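19th October

Balm notes, third round of the Drerach wax. Best set so far, and I'm so pleased I am writing this up before washing anything!

Started from the May recipe (beeswax, sunflower oil, a little shea) and changed only the cooling. Everything melted together in the double boiler, then off the heat and stirred slowly until the edges of the pan went cloudy. Poured 23 tins. The first two went in too hot and sank in the middle, same old crater, but the rest came out flat and glossy – really lovely, like poured glass. I keep opening lids to look.

Eglė Strazds tried one on the back of her hand and said it drags a bit at first, then melts nicely. Agreed. I think the drag is the wax and the slight grain from last time was the shea cooling too slowly. No grain at all in this lot so far, but shea can take days to go gritty, so I'm keeping three tins back and checking them with a fingertip each morning.

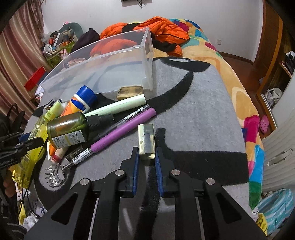
Can a grainy batch be saved?
Usually it can. Melt it again gently until the shea is fully clear, hold it there a while, then cool it fast in the fridge.

Scent: nothing in most of them, orange peel oil in the last few. The peel oil went in right at the end and you could smell it from the stairs. Went a bit mad with it, so those are for us and not for the Jakotby stall. Next time half as many drops, and write the number down BEFORE putting the bottle away.

Labels from Lindgren still don't stick to the curved lids. Wiping the lids with alcohol first helped on the two I tried. Roline has a paper one with stronger glue, sample sheet is in the drawer under the scales if anyone wants to test it.
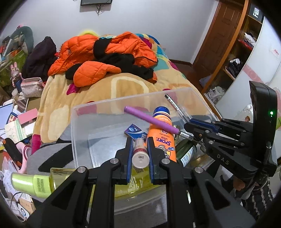

Orange sunscreen spray with a dark blue cap, and the small tube marked OH1.

Wax left in the tub: 51 grams, so enough for one small test pour. I want to try it with olive oil in place of half the sunflower – softer, greener, maybe a bit heavy on the skin. Pan is soaking. Please don't use the good thermometer for candles, it still has blue on it.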